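Kitchen & Table > Serving and Prep > Reviews

Feltano long serving tray and clear tub: a burger night review

Jul 25, 2025

I have been after a proper long tray for burger nights ever since May, when we fed everybody off three dinner plates and a chopping board. The Feltano one won me over in the first week and I'm still very pleased with it! It's long, shallow and pale, with a rim that goes all the way round, and it sits in the middle of the table so people can build their burger along it.

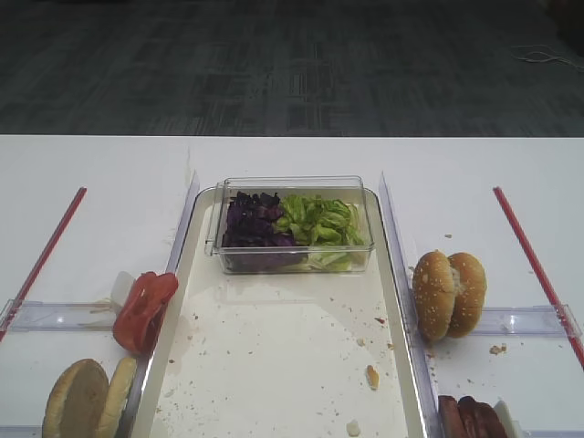
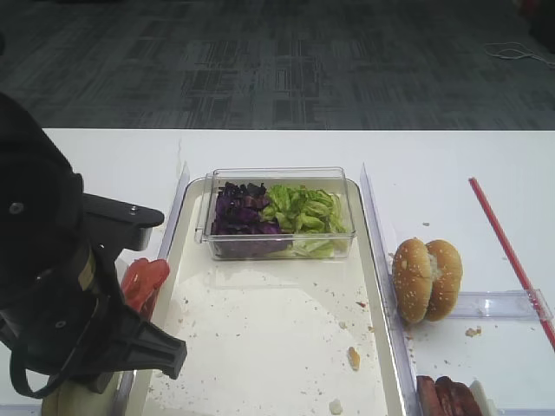
Cabbage and lettuce sharing the clear tub at the top of the tray, with crumbs further down.

The rim is the best bit. It's low enough that you don't knock your knuckles reaching in, but there's enough of it to stop a slice of tomato skating off on to the table (mine are always cut too thick and too slippery). Crumbs do show up on it, every last one, so if you like your table spotless through the meal you'll be wiping as you go. I don't mind. It takes me 25 seconds with a damp cloth at the end, and the corners are easy to get into.

I bought the clear tub separately, from Halliday, and it has turned into the thing I use most. Purple one side, green the other, no divider needed as long as you pack both halves fairly full. It looks lovely and guests can see what's left without asking. It does for lunch as well, I've had coleslaw in it all this week.

A few grumbles. The tray is too long for my sink, so it gets washed one end at a time, which is a faff. It also won't go in our dishwasher unless the top rack comes out. And I'd have loved a lid for the tub! I've been using a Pumby stretchy cover, which just about holds.

I've had seven burger nights out of it so far and there isn't a scratch I can find. If your table is long enough, get one. If you eat at a little round table, look at the shorter size first.

541 shares | 25 comments

Related reviews
Barnura salad spinner, large
Pumby stretchy bowl covers, set of 7
Halliday bread knife: six months on
Picnic tubs that don't leak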